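# Afinar una política de agarre con pocas demos (método Nutia)

Apuntes rápidos, versión del Sep 18, 2023. Asumo que ya tienes el brazo calibrado y el repo de Nutia compilado. Si no, primero eso.

## 1. Preparar la mesa

Objetos domésticos, mezclados. Nada de cubitos de colores. Lo que mejor nos separa un método de otro: cosas deformables, finas o transparentes. Cable, tela, vidrio con líquido, rollo de papel, alguna tapa plana. Dejar sombras, no poner foco extra.

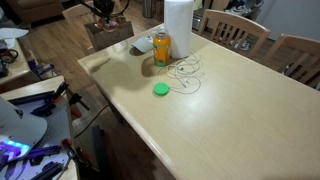 Ojo con los cables finos: la profundidad los pierde casi siempre. En nuestra primera tanda (julio) los filtramos por error y la política aprendió a ignorarlos. Desactivar `min_blob` antes de grabar.

## 2. Grabar las demos

- 200 episodios por teleoperación, variando la pose inicial en cada uno
- dos vistas: externa y muñeca. La de muñeca pesa mas en el entrenamiento
- episodio malo = se borra en el momento, no se edita
- guardar también los fallos con recuperación, esos valen oro

Con blandos, cerrar despacio. La pinza tiene que llegar al pliegue y apretar ahí, no en el borde. El punto de contacto se etiqueta a mano en el fotograma en que la pinza ya pellizca la tela:

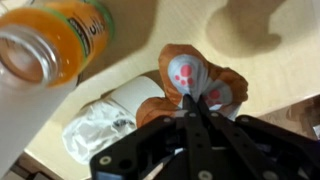 ## 3. Entrenar

Partimos del checkpoint base de Odent, congelado salvo las últimas capas. Comando:

```
nutia train --base odent --data demos/ --chunk 10 --wrist-weight 2
```

El chunk de 10 acciones salió mejor que el de una sola, sobre todo en tela. Con una sola tiembla al cerrar. Si la pérdida se queda plana muy pronto, mirar la sincronía entre camaras, a nosotros nos pasó dos veces.

## 4. Evaluar

Protocolo Stojanović: posiciones nuevas, mismos objetos, sin reintentos. Cuenta como éxito levantar y mantener. Hicimos 434 intentos, 63 % de éxito en deformables, sin tocar hiperparámetros.

Pendiente: probar con la pinza Drurlow, que abre menos. Y repetir el cable con `min_blob` apagado desde el principio.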